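Hand-held gripper demos – how varied is varied enough?

Home robotics > Learning and data

trorthorpe_tim
I've been collecting demos with a hand-held gripper for a few weeks now and I'm having far more fun than I expected to! The job is opening a drawer, putting a small part in and closing it again. I've got 172 good ones so far, all done at the same table in the evenings. Trained on those, the arm does the job nicely as long as I leave everything where it was. Shift the cabinet a hand's width and it grabs at thin air next to the drawer. Do I just need more, or am I collecting the wrong sort?

udholm
Wrong sort, I'd say. If the cabinet never moves then the model has no reason to look at it, it can learn the path by heart and still score well on your own recordings. Turn it, slide it, put it on a box, swap the lamp. I'd take 50 mixed ones over your whole pile.

Priit Luik
Don't throw the pile away though! Mine were just as samey at the start and they were still useful once I'd mixed others in. What does your start position look like? That was my mistake, I always began with the gripper dead in front of the handle and wide open, so the arm only knew what to do from there.

trorthorpe_tim
Guilty. I start from the same spot every time, there's even a bit of tape on the table to rest my wrist on.

udholm
Lose the tape.

mujic_fan
Going to disagree a bit with udholm. When I was working through the Mujić notes I mixed everything up from day one and got a policy that did nothing well. It dithered in front of the drawer like somebody choosing biscuits. What got me out of it was changing one thing at a time. Cabinet angle first, then start position, then lighting, and training in between so I could see which change hurt.

udholm
How many demos was that on, though? Dithering sounds to me like two ways of doing the same job in one set. If you sometimes pull by the left side of the lip and sometimes by the middle, the model splits the difference. I'd vary the setting and keep your own hand habits the same.

mujic_fan
Fair point, I did swap hands halfway through, so that might well be it. I still like one thing at a time, if only because I can follow what's going on.

Priit Luik
My brother Urmas and I had this very argument. We had both been adding to one set and he pushes drawers shut with the tips closed while I do it with them open. The arm would get to the closing bit and flutter. We picked his way and re-recorded mine, which took 2 evenings, and the flutter went.

trorthorpe_tim
Right, that's tonight sorted then. Cabinet turned, tape gone, same hand. Does anybody vary the approach distance as well?

Urmas Luik
Approach distance matters more than angle in my book, and I'd record a good number of starts from well back, with the jaws wide and nothing in them, so the arm learns to line itself up before it commits. From a start like the one here, with the cabinet sitting at a slant, the left drawer in the bottom row looks a good deal bigger than the right one, and a policy that has only seen them square on may well go for the big one whatever you wanted. So record all three at each angle and don't let the near drawer become the favourite. The clear plastic is a pain too – the lips catch the light and go pale, so move your lamp between batches.

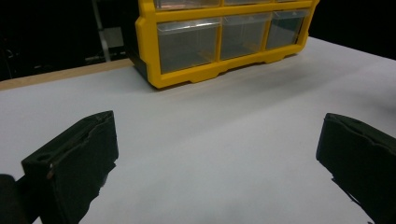
mujic_fan
Ooh, clear drawers. I gave up on those and stuck coloured paper inside mine. Worked a treat.

udholm
But then you've got a robot that opens drawers with coloured paper in them. I'd leave them clear and record more.

mujic_fan
It's my robot and they're my drawers, I'm quite happy with that :)

Priit Luik
One more for the list. Record some recoveries. Miss the lip on purpose, back off, go again. We put in a few for each drawer and it was the best evening's work we did all summer. Cut out the miss itself when you train and keep only the part from the backing off onwards, or it'll learn to miss.

trorthorpe_tim
Love that. Do you trim those by hand?

Priit Luik
Yes, by hand, with the Cladgate viewer. Slow but you do spot other rubbish as you go, like the ones where you paused to scratch your nose.

trorthorpe_tim
Update: 4 angles done, all three bottom drawers at each, starting from further back. Training overnight. I also found 3 old demos where I never closed the drawer at all, no idea how they got into the good folder. Will post how the arm gets on with the cabinet shifted.

udholm
Keep a few angles out of the training set for the test, mind.

trorthorpe_tim
Ah. Stopping the run now, back in a bit.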